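Kategorie: Werkstatttagebuch / Greifer, Eigenbau
Lesezeit: 4 Minuten

Dezember, abends

Der zweite Satz Finger ist montiert. Die Passung an der Führungsschiene ist enger als beim ersten Satz, weil ich die Bohrungen diesmal nach dem Druck aufgerieben habe. Spiel quer zur Schließrichtung: mit der Hand nicht mehr zu spüren. Dafür läuft der linke Finger auf den letzten Millimetern schwer. Ich vermute Grat an der Innenkante, habe entgratet, gefettet, noch einmal zusammengesetzt. Etwas besser, nicht gut.

Der Antrieb von Lehtinen bleibt vorerst drin. Jitendra hätte lieber den kleineren von Josteck, wegen des Gewichts am Handgelenk, und rechnerisch hat er recht. Nur ist die Übersetzung beim Josteck so gewählt, dass er beim Halten warm wird, und unsere Halterung ist gedruckt. Ich will keine Halterung, die nach einer Stunde nachgibt. Eintrag vom letzten Monat dazu: Josteck mit 4 Newton am Finger, nach kurzer Zeit riecht es. Das reicht mir als Argument, ihm noch nicht.

Firmware: Die Strombegrenzung lässt sich jetzt zur Laufzeit setzen. Vorher musste ich für jeden Wert neu flashen, was bei einer Messreihe unsinnig viel Zeit frisst. Der Endschalter wird weiterhin doppelt gelesen, einmal über den Interrupt und einmal in der Schleife. Das ist unschön und bleibt bis zum nächsten Umbau so. Brynhildur hat angeboten, den Teil neu zu schreiben. Ich habe ihr die alte Version geschickt, mit den Kommentaren, die teilweise nicht mehr stimmen. Muss ich ihr noch sagen.

Am Nachmittag dann Stoff. Das Material der Fingerbeläge ist von Gurkton, Plattenware, 3 Millimeter, mit dem Cutter auf Maß gebracht. Auf Karton und Kunststoff greift es ordentlich, auf Gewebe war es bisher nicht systematisch geprüft. 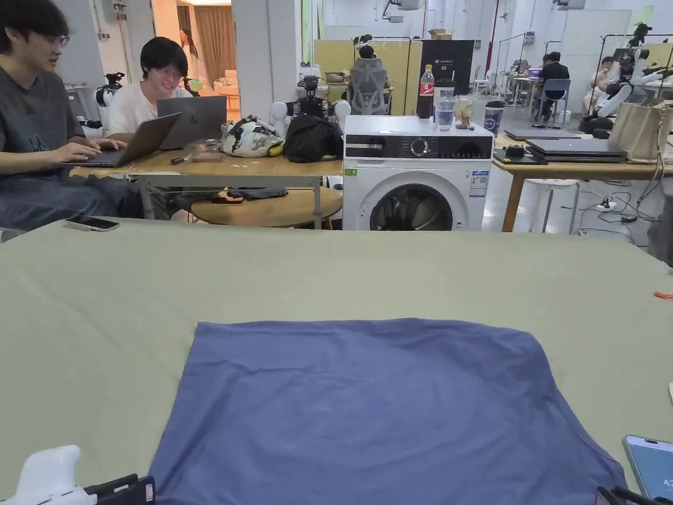 Aufnehmen von flach liegendem Stoff ist für einen Parallelgreifer ein undankbarer Fall. Es gibt keine Kante, unter die man fahren könnte, also muss der Finger den Stoff zuerst zu einer Falte schieben und dann schließen. Wie viel Druck nach unten dafür nötig ist, hängt stark vom Untergrund ab. Das blaugraue Tuch auf der hellgrünen Tischdecke ist in dieser Hinsicht die schwierigere Variante, Stoff auf Stoff: Wird zu stark gedrückt, wandert die Decke mit, wird zu schwach gedrückt, gleitet der Belag über das Tuch. An den leicht welligen Rändern ist der Einstieg einfacher als in der Mitte, weshalb ich die Rand- und die Mittelgriffe getrennt protokolliere. Sonst rechnet man sich die Quote schön.

Protokoll, verkürzt: 30 Versuche in der Mitte, davon 12 mit sauberer Falte gegriffen. Bei den übrigen überwiegt das Durchrutschen. Dass der Greifer zwar schließt, aber beide Lagen fasst, also Tuch und Decke, kam ebenfalls vor und zählt bei mir als Fehlgriff. Paora würde es als halben Treffer werten. Wir haben darüber keine Einigkeit, die Rohdaten liegen im gemeinsamen Ordner, jeder kann seine Spalte anlegen.

Auffällig ist die Abhängigkeit von der Faserrichtung. Quer zur Webrichtung bildet sich die Falte früher und steht höher. Längs dazu bleibt sie flach und springt beim Schließen heraus. Das spricht dafür, die Beläge zu profilieren, feine Rillen parallel zur Fingerkante, vielleicht einen halben Millimeter tief. Mit dem Cutter wird das nichts. Kane hat eine Fräse von Dandico zu Hause und meint, man könne das Material vorher einfrieren, dann lasse es sich spanend bearbeiten. Ich gebe ihm zwei Reststücke mit. Wenn sie ausreißen, drucken wir eine Form und gießen.

Offene Punkte für die nächsten Abende:

Linker Finger, Schwergängigkeit. Schiene ausbauen und auf der Glasplatte prüfen, ob sie überhaupt gerade ist.

Kabelführung am Gelenk. Die Zugentlastung sitzt zu weit hinten, der Stecker nimmt bei voller Drehung Last auf. Provisorisch mit Kabelbinder gelöst, hält.

Kraftmessung. Die Federwaage ist als Referenz zu grob. Anahera kann eine Wägezelle mitbringen, braucht dafür aber einen freien Verstärkerkanal, und den belegt zurzeit noch der alte Aufbau. Den alten Aufbau abzubauen steht seit Wochen auf dieser Liste.

Randgriffe. Messreihe fehlt noch vollständig. Gleiches Tuch, gleicher Untergrund, Strombegrenzung auf demselben Wert, sonst ist der Vergleich mit der Mitte wertlos.

Nachtrag, 23 Uhr: Schiene doch noch ausgebaut. Sie ist gerade. Der Schlitten hat an einer Ecke eine Druckstelle, vermutlich vom Schraubstock, also von mir. Neuer Schlitten ist im Drucker.

Neueste Einträge
Bohrungen aufreiben statt nachdrucken
Josteck im Haltebetrieb, Temperaturverlauf
Zugentlastung, dritte Fassung
Warum der Endschalter prellt
Fingerbeläge: Zuschnitt und Klebung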